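Review: the open day at Nurneck, and the sorting cell I went to see

I sort returns for a living, or I manage the people who do, so when Nurneck put out word that they'd be showing their bin-picking setup to anyone who registered, I registered. The drive to Sedthorpe took most of the morning. Registration was free, parking was not, and the lanyard said "GUEST" in letters large enough to be read from orbit.

I was there on 2022-08-18 and I'm reviewing the day as a whole: the talk, the demo, the handouts, the lunch. I have no stake in the company and paid for my own gas.

The talk

Nisha Tyagi opened with slides, and she was good. She kept it to the problem, which is that stuff in a bin lies on top of other stuff, and that cloth is worse than anything else in there. A box has edges. A towel has opinions. She showed one chart, explained the chart, and moved on, and I would like to send her to speak at every trade event I attend for the next ten years.

The number she leaned on was 3,393 logged picks since July, of which 673 were cloth. She did not give a success rate for the cloth. I wrote that down and underlined it.

The demo

After coffee we were walked through to the cell. I'd expected cartons of the sort I see at work. The arm's job was a wire basket of toys, balls, bottles and balled-up fabric, with boxes standing next to it that had colored tops and a round hole in each. If you have ever cleaned out a minivan you know the inventory. We stood behind a strip of floor tape and watched the gripper go in among the fabric. 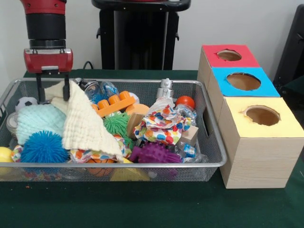 What it's like to watch

Slow. I'll get that out of the way. My eight-year-old nephew would have emptied the thing onto the floor before the arm had finished thinking about its approach. But there's a patience to it that grew on me. The arm comes down from above with two thin black fingers, and a lot of the interest is in where it chooses to put them. With a spiky rubber ball, there's something to grab wherever you land. With a loose cloth lying across half a dozen other things, you can pinch the wrong layer and bring up a whole picnic.

The knitted piece was the one everybody in my group wanted to see. I had the good spot by then, having declined the second tray of cookies, and I got a clear look at the fingers closed on it with the fabric trailing down into the tray. 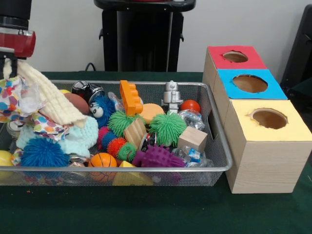 Fitzgerald Iwasaki thought the fabric was a gimmick and told me so at lunch: his plant handles metal parts, and he'd have traded all of it for ten minutes on oily brackets. He also felt a tray of toys flatters the machine, as a toy won't scratch and a customer won't sue over one. I see it the other way. Half of what comes back to my building is soft, and a demo on brackets would have sent me home with nothing except the lanyard.

We did agree on the seating.

The good

You can stand close. I've been to open days where the robot was behind two panes of glass and a potted palm, and you learned more from the brochure. Staff answered questions in plain words and said "we don't know yet" at least twice in my hearing, a phrase I never expected to enjoy so much. They also let the questions run past the schedule, which cost us some of lunch. Fair trade.

The clutter felt properly cluttered to me. Crumpled bottles, cans, small blocks, balls half buried in fabric. Anyone who has bought a picking system on the strength of a demo with neatly spaced cubes will know why I care.

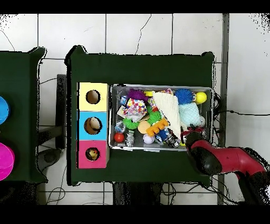 The not so good

Audio in the demo room was poor, and from the back you'd have caught one word in three. The handout had a price for the arm and none for the gripper, the software or the support contract. I asked, and was told it depends. I'm sure it does. The Dhillon open day last year at least gave a range, and Sudau will email you a quote before you've got your coat off.

There was also no printed schedule, so my group missed the second demo slot while standing in a hallway admiring a fire extinguisher.

Lunch was wraps.

Should you go

If you handle mixed goods and some of them are floppy, yes. Take a notebook and ask about the cloth figures, and keep asking. If your parts are hard, shiny and all alike, I'd call first and see whether they'll run something closer to your work. Four stars, and I'd have gone to four and a half if they'd validated the parking.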